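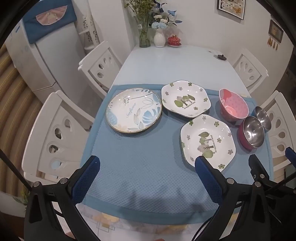
A white plate with a gold rim and the word "Sunflower" across the middle.

Leonor Aguiar had been awake since four when I got to Gillalico, and she was still talking about soup. She has run her supper club out of the same narrow house for 3 years, one long table, one menu, and whoever books gets a chair next to a stranger.

"I never wanted a restaurant," she told me, wiping her hands and setting a pot back on the stove. "I wanted Sunday at my grandmother's, with people I hadn't met yet!"

The grandmother was Leonilde Arruda, and her recipes fill a school notebook that Leonor keeps in a bread bag. The kale soup is on page one. So is a fish stew that takes most of a day, and a rice pudding with so much lemon peel in it that I asked for seconds before I had finished my firsts.

Her first supper was in August, in terrible heat, and she made the stew anyway. "Everyone was sweating and everyone stayed until midnight. Candela Arroyo fell asleep on the stairs. I thought, okay, I'm doing this again."
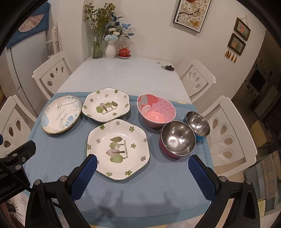 She cooks by smell more than by the clock, and it's a joy to watch. Onions go in early and low, with bay and a good pour of oil, and she leaves them alone while she tells you a story about the ferry. When I asked how long they needed, she laughed. "Until the kitchen smells like you should sit down."

Seating is the part she worries over most. Couples get split up (they can complain to her, and some do), and the shy ones go near the stove, where there's always a job to be handed.

"You give a quiet person a loaf to slice and ten minutes later they're telling you about their divorce," she said.

Next she wants to try a lunch, with grilled sardines and the doors open. She was already writing the shopping list when I left, and she sent me home with a jar of the soup.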